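Notes for the Trarklow talk, version of January 1, 2026. Slot is after the coffee break. Keep the clicker in the left hand.

# Writing meeting minutes people will read

## Opening

Start with the story of the moved deadline. At Werkeseo we agreed in August to push a delivery back, and it was in the minutes, on page 5, under "Other business." Two teams kept working to the old date for a month.

Ask who has read a full set of minutes this week. Wait for hands. Don't fill the silence.

## What minutes are for

- A record of what was decided
- A list of who has to do what, and by when
- Something to check when memories differ - and they will

Most of the minutes I collected did the first job in the middle of a long paragraph. The longest set ran to 740 lines. Sunil Sivakumar went through it with a highlighter and found 2 decisions.

## Decisions first

Put decisions at the top, each one as a full sentence with a subject. "It was felt that" has no subject. "The group will use Negi for bookings from August" does.

Discussion goes underneath, and only as much of it as a person who missed the meeting would need. If someone asked for an objection to be recorded, record it in their words.

Pause here for questions on the first half. If there are none, go straight on. 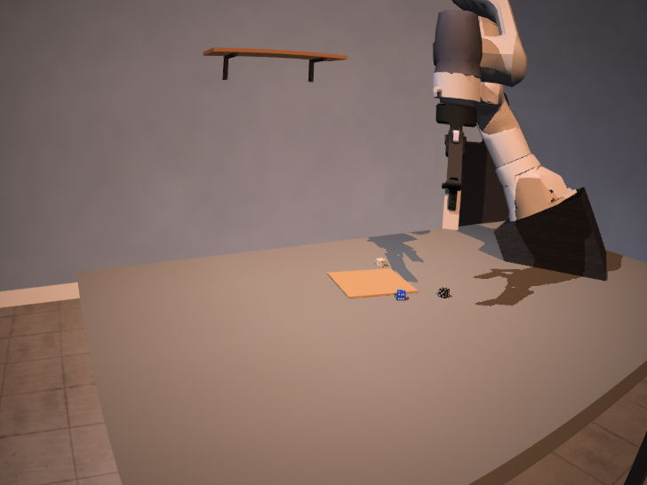 ## The short rewrite

Show the Plekaseck minutes before and after. The before version is long, so read only the first paragraph aloud. The after version is 190 words and can be read in full.

Points to make while it is up:

- Names stay next to tasks
- Dates are written out, never "next time"
- "Noted" is gone from every line

Someone will ask about recordings and transcripts. Answer: keep them if you like, but a transcript still needs a person to say what was agreed.

## Exercise

Hand out the sheets. Pairs, five minutes. Each pair picks one paragraph and turns it into a decision and a task. Take two answers from the room, then collect the pens.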